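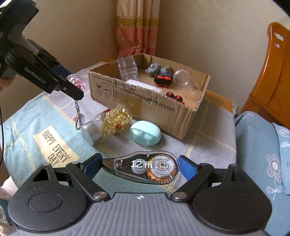 # Menix pick-and-pack logs, July set

Hi! If you landed in this folder you probably want the small-objects recordings, and before you load anything please read the part about the slipping finger, because it bit me and it'll bite you too.

## What's in here

There are 152 episodes of two-gripper work with little household and desk things: picking something up, passing it over, putting it in a cardboard box or taking it back out. Each episode is one folder with the video, the finger opening log and a `notes.txt`. My notes are uneven (sorry!), some are a paragraph and some say "fine".

## What went wrong

Partway through July the right finger on one gripper started to creep. You'd close on something smooth, the log would say closed and holding, and the finger pad would slowly walk along its mount until the object tipped and dropped. Hard plastic was the worst, anything with a slick shell and no edge to grab. Soft stuff hid the problem completely, so I kept blaming my own hands for a good week.

Gunnel Sjögren was the one who spotted it. She put a paint-marker line across the pad and the mount, ran 100 open-close cycles, and the two halves of the line no longer met. The retaining screw had backed out. I'd put it in dry after a pad swap, no threadlocker, so that one's on me.

The annoying bit is that the opening sensor sits upstream of the pad. It measures the linkage, and the linkage was perfectly happy the whole time. So the log says "grasp OK" in episodes where the thing is already on its way to the table.

## Which episodes to trust

- `good/` is safe to use as is
- `creep/` has the slipping finger, so don't use the `grasp_ok` column
- `unsure/` is stuff Doaa Ait Ali and I disagreed on (she's stricter than me, go with her tags in `tags_doaa.csv`)

If you want to relabel `creep/`, go by the video. I tried a filter on motor current and it flagged half of the good ones too, so I gave up on that.

## Before you record more

1. Mark the pads with a line, both sides.
2. Check the lines every 800 cycles, or after any drop you can't explain.
3. If a line is off, stop and tell me. Don't just push the pad back! I did that 3 times and all it did was spread the bad episodes over more days.

The loader still prints a warning about a missing `pad_offset` field. Ignore it for now, I haven't added the field yet.

Last edited Sep 6, 2019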